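Caring for Digital Collections in a Small Archive
Handout for session 3
Notes by Stefaniia Kobzar, 24/02/2026

Hi all! I promised to type up what I said last time, and then I kept adding to it, so this is longer than the talk was. Skip whatever you remember.

Where we left off

We had been talking about the Ranis letters, the ones scanned over one long July by a student who named every file "scan" plus a number. There are nearly 2,000 of them. If you open the folder you get no dates, no names and no idea which pages belong to the same letter. The paper originals are in decent shape, so nothing is lost, but a reader who asks for "the letter about the flood" is going to wait a while.

I keep coming back to this collection because it has all the ordinary problems in one place. The scans are fine! Sharp, straight, good color. It's everything around the scans that went wrong, and that is mostly what this course is about.

Storage, very briefly

Files live on hardware, and hardware gets old. You don't need to be able to repair a computer to be an archivist (I can't, beyond swapping a memory module), but you should know what your files are sitting on, how old it is, and who to call. Write the purchase year in the storage log. When I started at Eskola the log said "server, gray" and that was the whole entry.

Three copies, on two kinds of media, one of them in another building. You have all heard this rule. The part people skip is checking the copies. A backup you have never opened is a guess.

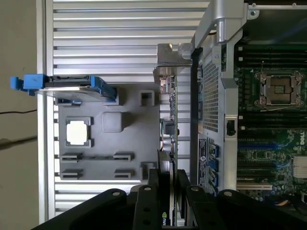 Naming files

I am a bit of a bore on this subject, sorry. A file name should survive being pulled out of its folder and emailed to a stranger. So: collection, box, folder, item, page. Use leading zeros so page 10 doesn't jump ahead of page 2. No spaces, no "final", no "final2". Dates go year first.

Don't try to put the whole description in the name. I once got a file from the Nirnness parish papers whose name was a full sentence with a comma in it, and it wouldn't copy to the other drive until I shortened it. Description belongs in the catalog.

Fixity

A checksum is a short string worked out from the contents of a file. Change one bit of the file and the string comes out different. You make the checksums when the files come in, keep the list somewhere separate, and run them again on a schedule. I do ours every 31 days, mostly so it lands in my calendar by itself.

When one doesn't match, don't panic and don't overwrite anything. Look at the other copies first. Most of the mismatches I've chased were somebody opening a TIFF and hitting save.

Old disks and old machines

We get donated computers sometimes, usually from an estate, usually with a note saying "Dad's files are on here." Ask the family before you look, and get the answer in writing. Then make an image of the whole disk and work from the image. Label the drive before it goes back on the shelf, and label the cable too if it's an odd one.

The Evametti donation came this way. The manuscript everyone wanted was there in a format our current software won't open, and next to it was a plain text copy she had made herself. Bless her. 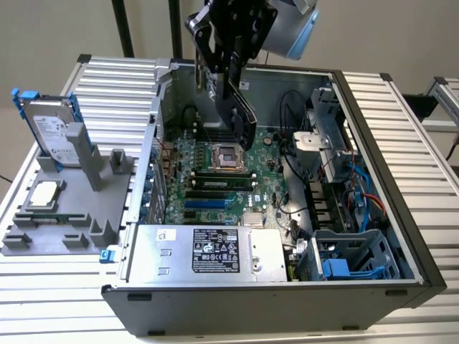
Page 3

What to keep

You can't keep all of it, and with digital material the temptation is to try, because it doesn't look like it takes up room. It takes up your time. Duplicates can go. Temporary files can go. Drafts are harder, and I would keep drafts if the writer kept them in order, since the order tells you something.

Write down what you threw out and why, even if it's one line.

For next time

Read the appraisal chapter in the course pack, the short one. Pick 10 files from your own computer and rename them using the scheme above, then bring the before and after lists. Please pick files you don't mind the rest of us seeing.

If you want to work on the Ranis letters for your project, tell me soon. I can split them between two people but I don't want three.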